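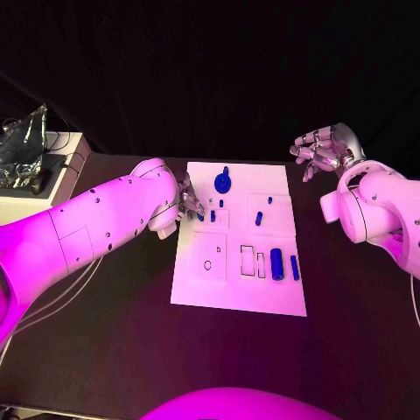

Arms over the white sheet, under the pink lights.

Dear friends at the Huerta fund,

It is January already, and we owe you the second of our two reports on the Savar film catalog. Thank you again for your patience over the holidays, and for the kind note that came with the last payment, which has been pinned up by the kettle ever since.

The main news is that the listings are coming along nicely. When we applied, we promised you plain, readable summaries for 300 films and TV dramas, so that people browsing at the Tirndale library could tell what they were about to borrow. We now have 262 written, and 238 of those have been checked against the film itself by somebody who sat through the whole thing. That last part has been slower than we planned (a few of the older crime pictures run well past two hours, and one had its reels labeled in the wrong order), but we would much prefer to be slow than to tell people the wrong ending. 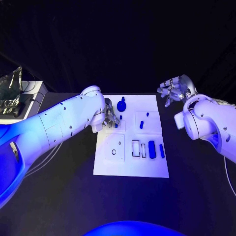 Subtitles and running times

We had hoped to list subtitle languages for every title by now. The trouble is that the cases often say one thing and the disc says another, so we have gone back to checking by hand – dull work, but it has already caught a good many mistakes. Running times are finished for all the dramas and most of the comedies. Documentaries come next. 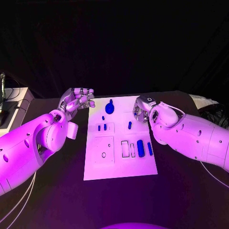 Report no. 2

The Friday screenings have carried on alongside the catalog, and they have been a real pleasure. We show one film from the list and ask people to read our summary on the way out and tell us where it gives too much away. They are not shy! Several summaries have lost their last sentence as a result, and the whole thriller section reads better for it.
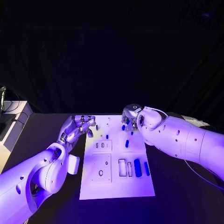 We have also started moving everything over to Clillik, so that the library can search by director, year and country without ringing us up. The import dropped the accents from a lot of foreign titles, and we are still putting those back one at a time. Spending is in line with the budget you approved, apart from a small amount we would like to shift from printing to disc repairs, if you are happy with that. We expect to finish the remaining summaries in the spring.

With warm thanks from all of us at the Savar catalog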